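How I make sauerkraut at home (and how I stopped wrecking it)

My first go at sauerkraut went in the compost. It was grey on top, mushy underneath, and it smelled like a gym bag. I'd salted by the handful, which is how my aunt Elżbieta Stępień does it, except she's been at it for decades and her hands are calibrated. Mine aren't! So I bought a scale, and I haven't lost a batch to mush since.

You need one firm green cabbage, fine salt with no iodine in it, and a clean jar with a wide mouth. Caraway seed if you like it. I buy my cabbages at the market in Kenthorpe in the fall, when they're dense and cheap, but a grocery store one is fine as long as it feels heavy.

Pull off the floppy outer leaves and set one good one aside. Quarter the cabbage, cut out the core, and slice everything as thin as your patience allows. Now weigh it. My jar takes 800 grams of sliced cabbage with a bit of headroom, and I use two percent salt by weight, so that's 16 grams. If you've only got 600 grams, it's 12. Put the bowl on the scale and zero it before the cabbage goes in (yes, I've forgotten, and yes, it was very salty).
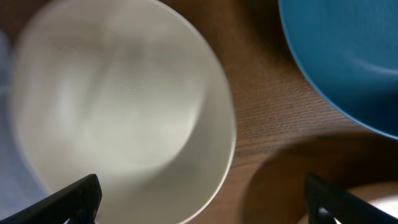
A big white bowl, with nothing in it yet.

Use a bigger bowl than you think you need. You're going to be squeezing and tossing for close to ten minutes, and half of it will end up on the floor if the bowl's too small. Sprinkle the salt over, toss, then walk away and have a coffee. When you come back the cabbage will have started to sweat and the squeezing is much easier on the wrists. Keep at it until you can grab a fistful and brine runs out between your fingers.

Pack it into the jar a handful at a time, pushing down hard with your fist or the end of a rolling pin. Pour in all the brine left in the bowl. The cabbage has to stay under the liquid, so fold up that outer leaf, lay it on top and weigh it down. I use a little glass weight, but a small jar filled with water works too. If you're short on brine the next morning, stir five grams of salt into a cup of water and top it up.

Lid on, loosely. Stand the jar on a plate, because it will burp and dribble. Somewhere out of the sun and on the cool side of room temperature is best – my spot is the shelf beside the back door. I start tasting at day 9. In January, when the kitchen's chilly, it can want three weeks. Once it's sour enough for you, tighten the lid and put it in the fridge, where it'll keep for months.

A few white specks or a cloudy brine are normal. A flat, whitish film is usually kahm yeast, and I just skim it. Fuzzy mould in any colour means the whole jar goes out, and I don't try to rescue the bottom half.

I've kept a small set of dishes just for this since the year the good serving bowl went to live in the garage with a crust of caraway in it. They all go back in a clear bin once everything's dry, and then I know where to look next time the cabbages are cheap.
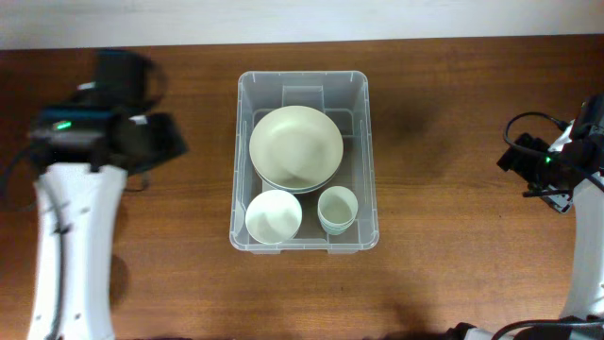

Stanisława Nowakowski wrote in to say that she never uses caraway, only a grated carrot and a few juniper berries, and that I should be poking the cabbage down to the bottom with a wooden skewer every day for the first week to let the gas out. She says it turns bitter otherwise. I've never had a bitter batch, but I tried the skewer on my last jar and it did dribble a lot less, so I'm keeping that one. The carrot is next. If you grate one in, remember to weigh it along with the cabbage before you work out your salt.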